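Fimis: words for kitchen and household things

Fimis is a word list with recordings. It covers the everyday names people use for things in and near the kitchen, and how those names change from one town to the next. Version 12 replaces the files put out in June.

What is in it

The list has 665 entries. Each entry has a headword, the spellings we were given, the place where the word was collected, and a short note on use. Of these, 400 have a sound file as well. The words come from speakers in Wasamgate, Skutov and the villages between them.

Entries for cutlery are the fullest part. Wasamgate speakers have separate words for the tines and the neck of a fork, and both are listed under the main word as well as on their own.
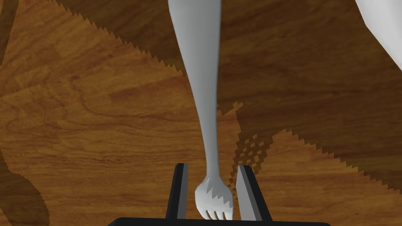
Fork, with four short tines. See entries under "fork", "tine" and "neck".

Words for rooms and fittings were added in this version. They are patchy. "Shelf", "counter" and "ledge" overlap a good deal, and older speakers in Skutov use one word for all three. We have kept the speaker's own choice and put the overlap in the notes column.
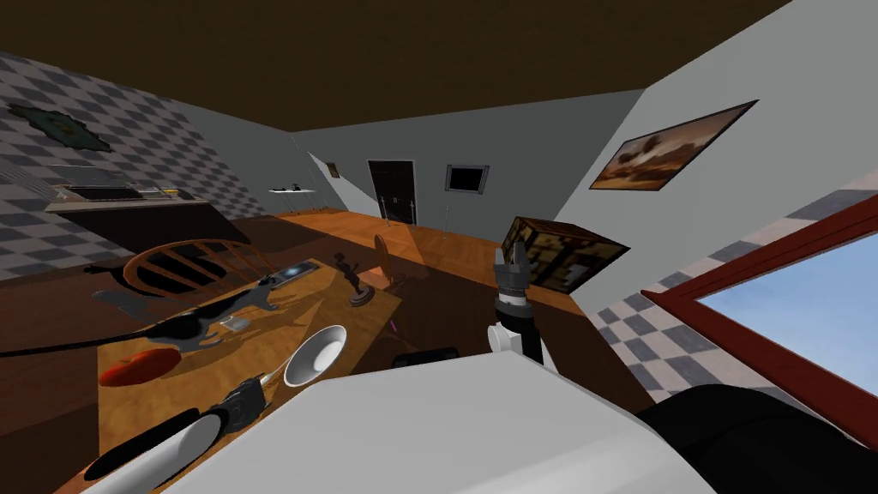 Room words: floor, doorway, counter or shelf.

Files

entries.csv - one row per entry, UTF-8, comma separated
speakers.csv - age band and home town only, no names
audio/ - mono WAV files, named by entry number
notes.txt - spelling rules and the list of short forms

Thirteen entries have no agreed spelling. They are marked with a question mark in the spelling column - please leave the mark in if you copy them elsewhere.

Known problems

The place column mixes old and new parish names. Plurals are missing for most of the Skutov words. Recordings made at the Tillman hall have a hum on them that we could not remove without harming the speech.
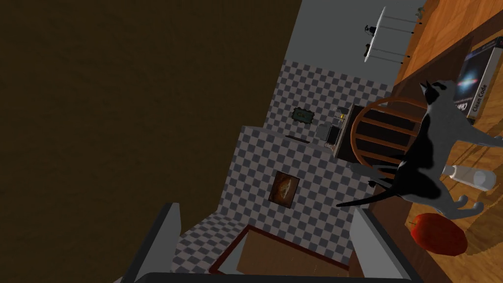

Anel Naidoo wrote to say that the word given for "cupboard" is only used for one that stands on the floor, and that her family had another for the kind fixed to a wall. Both are now listed, and the note has been changed to match.

Table words are split by meal where speakers made that split. "Plate" has the most variants of any entry, and several of them also mean a shallow bowl.
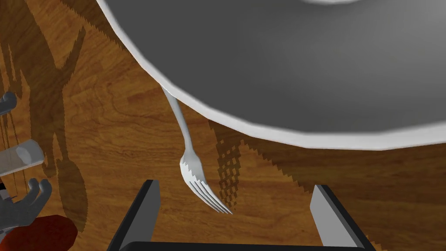 Plate and fork on a wooden tabletop.

Use and contact

You may copy and change the list for any purpose if you name Fimis and the version number. Sound files may not be used to copy a speaker's voice. Send corrections to Gilberto Echeverri with the entry number in the subject line.

Last changed: December 11, 2022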